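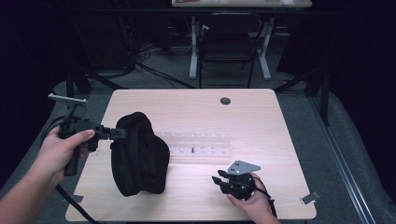

Dewanti Rahman has spent most of the past year teaching by hand, and she will tell you that it has changed how she does everything from folding her shirts to loading a dishwasher. She runs the demonstration work at Vurnwood, a small company that trains robot arms for sorting and tidying jobs, and her days are made of short tasks done over and over with a black gripper in each hand. The one she was busy with when we met involved a bunched-up black cloth and a long, low, clear rack with a single dark peg standing in it, and she talked about that rack the way some people talk about a difficult relative. "I love it and I dread it," she said. "Clear things are hard. You can see it perfectly well and then the light shifts and you're guessing, and if I'm guessing, what is the model supposed to do?"

She had put the grippers down by then and made us both tea, and we sat for a good two hours, which was twice what I'd asked for. She is generous that way.

I wanted to know how a person ends up in this line of work. Dewanti trained as an occupational therapist, and for several years she helped people relearn how to button a coat or open a jar after an injury. "You get used to watching hands," she said. "You notice that someone braces with the little finger, or that they always look at the lid before they reach. When I came to Vurnwood I thought I'd have to start from nothing, and then on my first morning they asked me to pick up a sponge as if I were explaining it to somebody. Well, I'd been doing that for years!"

The early weeks were not all so comfortable. The company began with remote control, with Dewanti at a desk steering a pair of arms on the other side of the room, and she found it slow going. "You push and there's nothing pushing back. I squashed a lot of paper cups." Her colleague Fikri Ong, who looks after the recordings and joined us halfway through the tea, remembers that period fondly. He pointed out that they still use the remote setup for anything heavy, and for checking whether an arm can reach the places a person reaches without thinking. "Dewanti can lean," he said. "The arm is bolted down. She'll give me a lovely demonstration that no arm of ours could ever follow."

With the hand-held grippers, the pace picked up a great deal. Their first full set, which they call Sutanto, came to 3,000 demonstrations, and Fikri went through every one of them. He threw out 700. Dewanti still winces a bit at the number, but she agrees with nearly all of his choices. Some were too quick, some had a fumble in the middle, and a fair few came from late afternoons when she was tired and had started taking shortcuts.

"The fumbles I'd fight for now," she said. "If I drop the cloth and calmly pick it up again, that's a lesson. If I drop it and get cross and snatch at it, that's a different lesson, and I don't want an arm learning that one."

Fikri has come around to her view, and the newer set, Pultell, has 300 demonstrations where something goes wrong on purpose and gets put right. He says those are the ones he looks forward to watching.

I asked whether cloth was really as troublesome as people make out. Both of them laughed. A peg has one shape, Dewanti explained, and once you've learned to hold it you can more or less trust it to stay that way, but a piece of cloth is a new object every time you let go of it. She likes to begin with it in a heap - "the way you'd find it at home, on a chair" - and she varies the heap between takes. Her record is 34 takes in a row without a break, and she doesn't recommend it. Her wrists ached until the next morning.

The next project is called Movari and starts in September. It will bring in several new demonstrators, and Dewanti is looking forward to the company, though she is a little nervous about the training. She has been writing notes for them on the backs of envelopes, and she read me a few. Slow down before you touch anything. Let go completely. Don't tidy up between takes in a way you wouldn't want copied.

"I'd like some left-handers," she added, as I was looking for my coat. Fikri said he'd already asked.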